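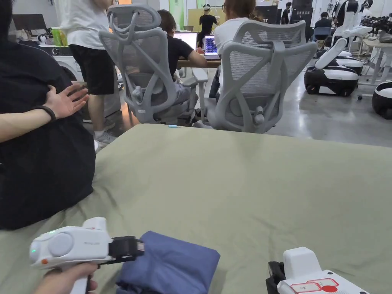
Bettwäsche wird nach dem Waschen immer steifer, woran liegt das?

Frage in: Haushalt > Wäsche und Textilpflege
3 Antworten

Hallo zusammen,

seit dem Umzug im Oktober habe ich ein Problem mit unserer Bettwäsche und den Handtüchern. In der alten Wohnung kam alles weich aus der Maschine, jetzt fühlt sich die Baumwolle nach dem Trocknen an wie Pappe. Die Maschine ist dieselbe, mitgenommen und neu angeschlossen. Gewaschen wird bei 60 Grad mit dem Pulver von Zalix, das nehme ich seit Jahren. Getrocknet wird auf dem Ständer im Schlafzimmer, einen Trockner haben wir nicht und dafür wäre auch kein Platz.

Was ich schon probiert habe:
Weichspüler (Fladex, der in der blauen Flasche). Hilft ein bisschen, aber die Handtücher nehmen danach kaum noch Wasser auf.
Weniger Pulver. Kein Unterschied, eher schlechter.
Kurzprogramm mit 30 Grad. Auch kein Unterschied, und die Kopfkissenbezüge rochen nach zwei Tagen im Schrank muffig.

Am schlimmsten ist es bei den dunklen Bezügen, die haben beim Zusammenlegen an den Knickstellen richtige helle Linien. Bei den weißen sehe ich das nicht, da ist aber der Griff genauso hart. Die Bezüge sind reine Baumwolle, ungefähr drei Jahre alt, also eigentlich noch gut.

Liegt das am Wasser? Und wenn ja, bekomme ich die alte Bettwäsche wieder weich oder muss ich die abschreiben? Eine Enthärtungsanlage kommt nicht in Frage, wir wohnen zur Miete.

Danke im Voraus.

Antwort 1 (vom Fragesteller als hilfreich markiert)

Ziemlich sicher hartes Wasser. Frag beim Wasserversorger nach dem Härtegrad oder such auf der Jahresabrechnung, bei vielen steht er auf der Rückseite. Ab 14 Grad deutscher Härte gilt Wasser als hart. Wenn du vorher im weichen Bereich gewohnt hast und jetzt nicht mehr, passt alles zusammen, was du schreibst.

Dass weniger Pulver es schlechter macht, ist dann auch klar. Im Waschmittel steckt der Enthärter mit drin, und auf der Packung stehen die Dosierungen nach Härtebereich. Mit der Menge für weiches Wasser reicht der Enthärter bei dir nicht aus, der Kalk setzt sich zusammen mit Waschmittelresten in die Faser. Die hellen Linien an den Knicken können davon kommen. Es kann aber auch einfach Abrieb sein, dunkle Baumwolle scheuert beim Schleudern an den Falten. Das zweite bekommst du nicht mehr weg.

So würde ich vorgehen:

Erst die Maschine leer bei 90 Grad laufen lassen, mit Zitronensäure nur dann, wenn die Anleitung das erlaubt. Die Säure gehört in ein kaltes oder lauwarmes Programm, bei hoher Temperatur bildet sich Calciumcitrat und das ist schlimmer als vorher. Also getrennt machen: einmal Säure kühl, dann einmal heiß ohne alles.

Danach die Bettwäsche ohne Waschmittel durchwaschen. Schau nach zehn Minuten durch die Scheibe. Wenn es dabei schäumt, sind noch Reste drin, dann das Ganze wiederholen. Bei mir hat es drei Durchgänge gebraucht.

Dann normal waschen, Dosierung nach Härtebereich 3, und die Trommel nicht so voll. Eine Handbreit Luft nach oben. Zwei große Bezüge und ein Laken sind bei einer normalen Maschine schon genug, die saugen sich voll und wickeln sich sonst zu einem Klumpen, in den kein Spülwasser mehr kommt. Bezüge zuknöpfen, sonst steckt hinterher alles andere darin.

Wenn deine Maschine eine Taste für Extraspülen hat, drück sie.

Weichspüler würde ich bei Handtüchern ganz lassen. Der legt sich um die Faser und genau deshalb saugen sie nicht mehr. Bei der Bettwäsche ist es Geschmackssache.

Noch zum Trocknen: Auf dem Ständer wird Baumwolle immer etwas härter als draußen im Wind. Vor dem Aufhängen jedes Teil kräftig ausschlagen, und abnehmen, sobald es trocken ist. Beim Zusammenlegen dann einmal mit der Hand darüberstreichen und die Kanten nicht scharf pressen — und ab und zu anders falten, in Drittel statt in Hälften. Dann liegt der Knick nicht immer an derselben Stelle.

Antwort 2

Essig ins Weichspülerfach, fertig. Mache ich seit 37 Jahren so.

Kommentar zu Antwort 2

Mit Essig wäre ich vorsichtig. Ob die Gummidichtungen das auf Dauer mitmachen, hängt von der Maschine ab. Auf keinen Fall Essigessenz unverdünnt.

Antwort 3

Ich kann die erste Antwort im Großen und Ganzen bestätigen, möchte aber zwei Dinge ergänzen.

Pulver und Flüssigwaschmittel verhalten sich unterschiedlich. Im Pulver sind meist Zeolithe, die sind nicht wasserlöslich und können bei zu wenig Spülwasser auf dunklen Stoffen als heller Schleier zurückbleiben. Für die dunklen Bezüge würde ich deshalb ein flüssiges Colorwaschmittel nehmen und das Pulver nur für die weißen Sachen. Ich habe seit einiger Zeit das von Okow, tut, was es soll. Das von Sithole ging auch, roch mir aber zu stark.

Und zum muffigen Geruch: Das hat mit der Härte nichts zu tun. Wer nur noch bei 30 oder 40 Grad wäscht, bekommt einen Belag in Maschine und Schublade. Einmal im Monat 60 Grad mit Pulver reicht. Schublade herausnehmen und abbürsten, Tür nach dem Waschen offen lassen. Bettwäsche außerdem erst in den Schrank legen, wenn sie wirklich durchgetrocknet ist. Die Säume und die Knopfleiste brauchen viel länger als die Fläche.

Im Schlafzimmer beim Trocknen bitte lüften, mehrmals am Tag, sonst hast du im Winter das nächste Thema.

Nachtrag vom Fragesteller

Habe beim Versorger angerufen, Härtebereich hart. Ohne Waschmittel hat es beim ersten Durchgang tatsächlich noch ordentlich geschäumt, beim dritten dann nicht mehr. Die weißen Bezüge sind jetzt fast wie früher. Die Linien auf den dunklen sind noch da, das wird dann wohl Abrieb sein. Handtücher kommen am Wochenende dran.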